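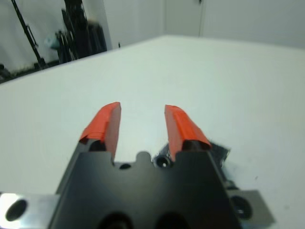 Gripper over a white tabletop, fingertips apart.

Unit 7: Connectors, formats and who gets left out
Handout for the Umham evening course in consumer technology

Reading before class: the chapter on standards in the course pack, and the two-page summary of the Gradby case. Bring the worksheet from last time.

1. What we mean by compatibility

A product is compatible with another when the two can be used together without extra parts or extra work. A printer that needs a driver disk is less compatible than one that prints as soon as it is plugged in. For this unit we treat compatibility as a matter of degree and we measure it by what the buyer has to do.

Three layers matter for home electronics:
The plug (does it fit?)
The software (does the computer know what it is?)
The file (can the program open it?)

A product can pass on one layer and fail on the next. Many early digital cameras had a standard plug but saved pictures in a format that only the maker's own program could read.

2. The reachable market

The reachable market is the number of people who could use the product if they bought it today. It is smaller than the number who might want it. Makers often quote the second figure and plan for the first, or the other way round, which is worse.

Class exercise. The Ortner was a handheld voice recorder sold with a docking cradle. The cradle used a serial port. A survey of households in the town of Rorkthorpe reached 592 homes with a computer. In 90 of them the computer was new enough to have dropped the serial port.

a) How many homes could use the cradle as sold? (592 minus 90 is 502.)
b) The 90 homes were also the ones that had bought a computer most recently. What does that suggest about who buys new gadgets?
c) Ortner later sold an adapter. List the costs to the buyer besides the price. Think about finding it, carrying it and losing it.

Part b is the one people skip. The total looks healthy, but recent buyers are often the most likely to buy again. A product can fit most of the computers in a town and still miss the people who would have paid for it.

3. Late support

Makers often start with one system and add others later. Reasons for starting narrow include a small team, fewer support calls, and control over how the product behaves. Reasons for widening include falling sales, a cheaper rival, and pressure from stores.

The Gradby case covers a music player that worked with one operating system for its first 2 years. Read it with these points in mind:
Stores did not like explaining to customers why it would not work at home.
Owners wrote their own software to get around the limit. Some of it was better than the official version.
When support was added, the early version was slow and the help pages had not been updated.

We will spend most of the class on the second point. Unofficial software tells a maker that there is demand, but it also sets what people expect.

4. Terms to know

Port: the socket on the computer.
Driver: the software that lets a computer talk to a device.
Sync: to make two sets of files match.
Lock-in: when switching to another product costs more than staying.
Adapter: a part that joins two plugs that do not match.

5. For next time

Find a device at home that you no longer use. Write down its plug, the software it needed and the file type it saved. Say which layer stopped working first. One page is enough, and a drawing of the plug is fine if you do not know its name.

Unit 8 covers batteries and chargers. The reading is longer than usual, so start early.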